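What Did the Widow of Zarephath Have Left?

February 6, 2026

The reading appointed for the Kiltavell study circle this month is taken from the seventeenth chapter of the First Book of Kings. It is a short passage and a familiar one. A drought has been declared, the brook from which the prophet Elijah has been drinking has dried up, and he is told to go to Zarephath, in the territory of Sidon, where a widow will feed him.

The usual approach to this text is to praise the widow for her generosity. She has a handful of meal in a jar and a little oil in a jug, and she intends to prepare a last meal for herself and her son. When Elijah asks to be fed first, she does as he says. The meal and the oil then last as long as they are needed.

It is worth pausing over her reply before she agrees. She swears by the Lord, "your God". The phrase places her outside the people to whom Elijah belongs, and the narrator has already told us that she lives in Sidonian country. Jezebel, whose household will later pursue the prophet, comes from that same land. The reader is therefore given two Sidonian women within a few chapters, one seated at a royal table and the other gathering sticks at the gate of a town.

She also says that she is gathering two sticks. Some commentators treat the number as a figure of speech, in the way that we might say "a couple". Others have found in it a sign of how small the fire was to be. The plain sense seems sufficient. A person who has very little tends to know the amount.

The order of the requests deserves attention as well. Elijah asks first for water, and she goes to bring it without a word of objection, although the land is in drought. Only when he calls after her for bread does she explain her position. Hospitality to a stranger is given readily up to the point at which it touches her child, and there she speaks - quite properly, in the view of this writer.
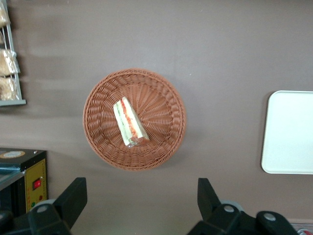
Vol. 11, No. 3

Those who wish to read further may compare the account of Elisha and the widow's oil in the fourth chapter of the Second Book of Kings. There the woman is in debt, and her neighbours are asked to lend her vessels. The oil stops when the vessels run out. At Zarephath no such limit is reached, and the supply continues until rain is sent.

The circle will turn in May to the Book of Ruth, beginning with the first chapter. Members are asked to read it through once beforehand, in whichever translation they ordinarily use.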